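Search posts Search Clear
Home Explore Lists Messages Profile
Threads > Robotics > Þórey Ravn

Þórey Ravn
Notes from a week of recording demonstrations for Plilitz. The task sounds dull and mostly is: move black plastic covers between a bin on the floor and a yellow shelving unit. We want examples a learning system can copy.

Each example is one full move, from reaching to letting go, with a person driving both arms. We call them episodes. A bad one takes as long to record as a good one, so most of the week went on making fewer bad ones.

The shelf end of the job is the easier half. The covers sit in a row, all angled the same way, and the hand can take hold of the rim. We still vary the spacing between episodes or the model just learns four places on a table.
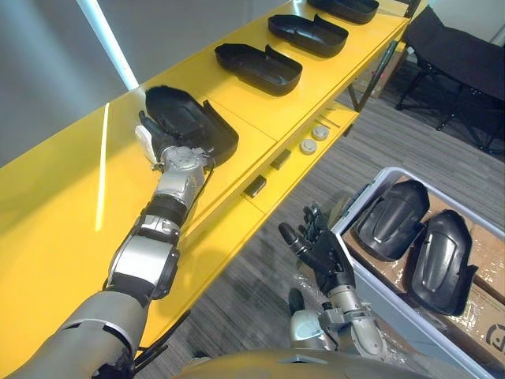
Eyvindur Brynjólfsdóttir: Do you keep the episodes where the grip slips and the driver has another go? We threw ours out on Zesley and the model never learned to recover from anything.

We keep them, with a tag. If the driver slips, regrips and finishes, it goes in as "recovered". If the cover ends up on the carpet, it goes in a separate folder and stays out of training for now.

On Wednesday we recorded 49 episodes and kept 45. One of the four we dropped had a gap in the joint readings. The other three were my fault — I started moving before the recording did.

The bin is the harder half. Its sides get in the way of the wrist, and anything lying in it can shift when you push down. My first attempts were very slow and you can see me thinking in the arm data.
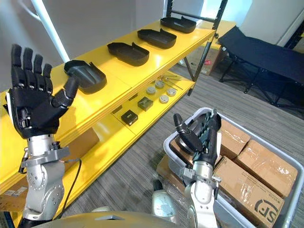 Slow isn't wrong, but long pauses are a nuisance. The model sees the same view over and over with no movement and learns that standing still is a fine thing to do. We now trim any pause longer than 3 seconds, unless something is moving in view.

The other thing we changed was the free hand. I used to leave it wherever it had stopped, so it was in a different place each time for no reason. Now it goes to a loose resting pose before the working arm reaches. The position can drift a bit. It only has to look as if someone meant it.

Labels are short. "Pick cover from bin", "place cover in bin", "pick cover from shelf", "place cover on shelf". We tried longer ones that named left and right and two of us kept disagreeing about whose left, so those went.

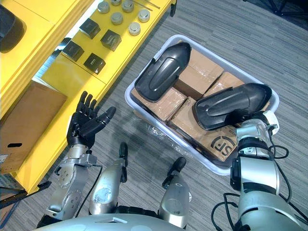

Right hand with a cover over the bin, left hand open and empty.

Small things on the shelf stay in the recordings. We move them between batches and don't mention them in the labels. A clear table would be quicker to set up, but then the first stray part would be something the model had never met.

We record a close view as well as the wide one. The wide view is better for finding a cover. The close view helps near contact, when the hand itself hides what you want to see. It is also the one that goes blurry, so I check it before each batch and again after lunch.

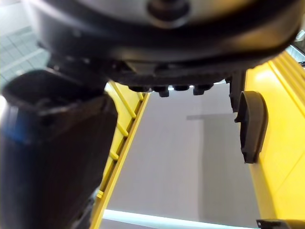 Close view: curved finger pad against the yellow panel, blue band on the finger opposite.

Batches are 15 episodes, then a break. I tried doing more in one go and my placing got sloppy towards the end, which the replay showed quite clearly.

Files are checked with Mfaume the same evening — joint data, video, label, in that order. Anything that fails gets a note in plain words. "Bad" is no use to whoever opens it in April.

Next batch has the bin moved further from the shelf and turned a quarter. I'll add to this thread when those are checked.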